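# Notes on Automation at Our Workplace

*February*

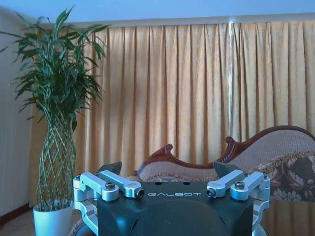
*The gripper, with the lounge sofa and its patterned throw or cushion behind it.*

The guest house at Hikgate has operated with a staff of 13 for many years. Since the start of the winter, part of the daily work in the public rooms has been assigned to a robot. I have been asked by several colleagues in the trade to record what this has meant for the people employed here, and I do so in a personal capacity.

The change was introduced under a plan prepared by Jacqueline Deschamps, our operations manager. It covers three duties: collecting cups and glasses, returning small items to their places, and carrying used linen as far as the service door. Making beds, watering plants and all contact with guests remain with the staff.

No positions were removed. Hours were, however, moved. Tetteh Yakubu formerly began his shift at 5:30 a.m. in order to clear the lounge before breakfast. He now begins at 7:00 and spends the first part of the morning at the front desk, for which he received training and a revised pay grade. He has told me that he prefers the later start and misses the quiet.

Seema Shakya, who supervises housekeeping, holds a more reserved view. Her team must now leave the lounge furniture in fixed positions each evening, and a chair left at an angle can delay the morning round. She has also asked that time spent attending to the machine be entered on the work sheet as labor – a request that management accepted after the second month. I consider this the most useful decision taken so far.

Some matters remain open. The written procedure does not state who is responsible when a glass is broken, and the evening staff have not yet received the same training as the day staff. Ms. Deschamps intends to address both points before the spring season, when the upper floor reopens and the linen round becomes longer.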